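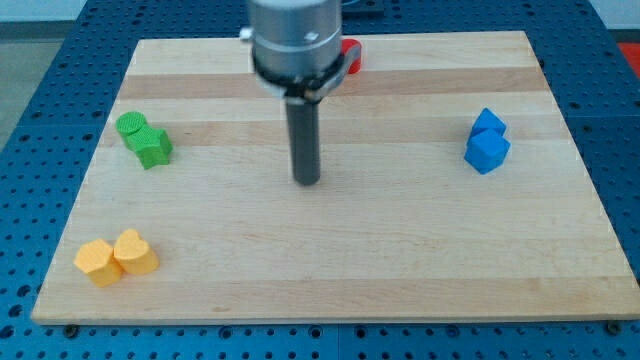 Board with the rod over the middle, cam view

Ticket: push policy goes great in sim, falls apart on the table
Project: Talero (language-conditioned block pushing)
Component: policy server / data loader / maybe calibration
Priority: high
Status: resolved, one follow-up open
Opened: December 4, 2022

Summary

Policy trained on the August demos plus the new batch. In sim it finishes 16 of 16 of the short instructions. On the real board same checkpoint, same instructions, it wanders. Tip goes to the right neighborhood, then slides past the block on the left side of it and keeps going. Sometimes clips it on the way. Instruction doesn't seem to matter, "push the green star to the yellow heart" misses the same way as "move the red block left".

Need this sorted before the eval run, which is 600 episodes and takes the arm for days.

Setup

Arm cell: Kirar
Policy server: Hotar, build 114
Control loop: 10 Hz in, interpolated on the controller
Action: 2D delta for the tip, height fixed
Input: one RGB view + text
Board: the wood one, standard block set

Steps to reproduce

1. Home the arm, tip over mid board
2. Load checkpoint 199
3. Send any single-block instruction
4. Watch it go by

Expected: tip gets behind the block and pushes.
Actual: tip passes on the left, overshoots, ends up near the board edge, safety stop.

Log

Entry 1
First guess was camera moved. Checked the extrinsics against the board corners. Fine. Reprojected the tip position, lands on the tip. Not that.

Entry 2
Lighting? Turned the overheads down, then up. Same miss, same side. A lighting problem would be messier than this I think. Moving on.

Entry 3
Ran with the blocks in pairs — greens together on the left, blues on the right, yellows down at the near left, red alone at the back. Wanted to know if clutter made it worse. Doesn't. It misses red, which is on its own, just as badly as it misses the star next to the green cylinder. Clutter ruled out.

One thing to write down though. Red at the back is partly behind the arm housing from this camera when the arm is homed. So any instruction about red starts with a half hidden target. Not the cause here but it's going to cost us in the eval numbers. See follow-up.

Entry 4
Replayed a recorded demo open loop, no policy. Just fed the logged actions to the controller with the blocks put back to the logged start. Tip traced the demo path properly and pushed the block. So controller ok, arm ok, action scaling ok. Problem is upstream, in what the policy thinks it sees or when it thinks it sees it.

Should have done this one first. Would have saved the lighting stuff.

Entry 5
Fed logged demo frames to the policy offline and compared predicted vs logged action. Old demos: predictions match nicely. New batch: predictions match too, but when I lined up the frames with the tip position from the joint log, the frames in the new batch are late. Picture shows the tip where it was three control steps before. Old demos don't have this.

Entry 6
Found it (mostly). Bouvier, the recorder we moved to for the new batch, stamps frames when they get written to disk. The old one stamped at capture. Loader pairs frame and action by nearest stamp, so every new demo has an old picture glued to a newer action. Policy learned to act as if it's always seeing the past.

Sim was never going to catch it. Sim steps are locked, the picture and the state come out of the same tick.

Why always the left? Checked the new batch, the collection there was mostly sweeping strokes going left. Delay plus that direction bias = it runs ahead of itself to the left. Pretty confident but haven't proved it seperately.

Entry 7
Tried the cheap fix. Kept checkpoint 199 and delayed the live frames on purpose by three steps, so the policy gets the stale view it was trained on. It got a lot better right away. Misses got small and were on both sides. Not shippable, the old demos in the mix want zero delay so it's being pulled two ways, but it does confirm the cause.

Entry 8
Real fix. Bouvier writes a capture counter in the frame header, we just weren't reading it. Rebuilt the stamps from that, re-exported the new batch, retrained from scratch with the same seed and schedule. Same instruction list on the real board. Tip now goes around behind the block, makes contact, stays in contact. Long instructions still weaker than short ones, same as before the new batch, so that's a different topic.

Entry 9
Added an alignment check to the loader. For each demo it finds the tip in the image, compares to where the joint log says it should be, and refuses the file if the best match is more than one step off. Ran it across everything. All of the new batch fails with the old stamps, all passes with the rebuilt ones. August demos pass untouched.

Resolution

Root cause: frame stamps written at save time by the new recorder, giving a constant three step lag between image and action in part of the training set.
Fix: stamps rebuilt from capture counter, data re-exported, policy retrained, loader check on by default.
Do not use checkpoint 199 for anything reported. The sim number for it is real but means nothing about the table.

Method note for the write up

We should say the open loop replay and the offline prediction check are two seperate tests and report both. Replay clears the hardware. Offline prediction on its own looked perfect here, because train and test frames were late by the same amount. It only showed up once the frames were compared with joint positions. Worth a paragraph in the data section plus the alignment plot, before and after.

Also say that mixing lagged and unlagged demos is what we had, not a clean test of lag. If anyone wants the clean version: shift all frames by one, two, three, four steps, train one policy each, same eval. Cheap in GPU time, expensive in arm time.

Follow-up (open)

Home pose hides the far part of the board. Options:
- park the arm off to the side before the first frame
- second camera
- leave it, and score far-side targets as their own group

Leaning toward the first. Needs a change to the reset script on Kirar and a check that the policy doesn't mind a start position it never saw in the demos. Until then eval layouts with a block at the back center get tagged in the results sheet.

Eval slot rebooked. Will attach the curves here when the retrain eval is through.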